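Handgreifer Cestus: die zweite Version am Tisch

2023-07-07 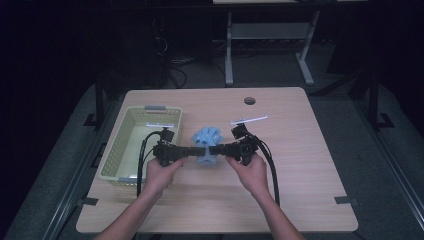
Beide Greifer am hellblauen Teil, links der grüne Korb.

Seit dem letzten Beitrag habe ich viel gedruckt und wenig geschrieben. Nun ist das zweite Paar von meinem Projekt Cestus fertig, und ich möchte festhalten, was ich geändert habe, bevor ich es wieder vergesse.

Die Idee bleibt gleich: Man hält in jeder Hand einen Greifer, arbeitet damit wie mit einer großen Pinzette, und die Bewegung wird aufgezeichnet. Später soll ein Arm dieselbe Bewegung machen. Den Arm habe ich noch nicht, er steht bei mir auf der Liste für Oktober.

Die erste Version war zu schwer. Ein Greifer wog 617 Gramm, und nach einer halben Stunde tat mir das Handgelenk weh. Ich habe das Gehäuse neu gezeichnet, die Wände dünner gemacht und 148 Gramm gespart. Das klingt nach wenig, aber man merkt es sofort, besonders wenn beide Hände vor dem Körper zusammenkommen.

Das hellblaue Teil mit den runden Lappen ist mein liebstes Testobjekt. Es hat keine gerade Seite, an der die Backen bequem anliegen können. Wenn man es von links und von rechts in der Mitte fasst, müssen beide Greifer auf gleicher Höhe sein, sonst kippt es weg. Mit der alten Version ist mir das sehr oft passiert. Die Backen sind jetzt 52 Millimeter lang, vorher waren sie kürzer und zu steif.

Die Kameramodule sitzen oben auf den Greifern. Für die Halterung habe ich einen Entwurf aus dem Forum von Niranura genommen und die Schraubenlöcher versetzt. Die Software heißt Štěpánek und läuft bei mir stabil, nur die Synchronisation beider Seiten verliert manchmal ein Bild. In der längsten Aufnahme waren es 1413 Bilder pro Seite, und am Ende fehlte rechts genau eines.

Was mich noch stört, sind die Kabel. Sie ziehen an der Hand, wenn ich weit nach vorne greife. Ich habe bei Clotavell weichere Kabel bestellt – leider nur in Schwarz, ich hätte für links und rechts gern zwei Farben gehabt. Bis sie kommen, zeichne ich weiter kurze Aufgaben auf, zum Beispiel Teile in den Korb legen und wieder herausnehmen.

Die Druckdateien lade ich hoch, wenn die Backen sich nicht mehr ändern.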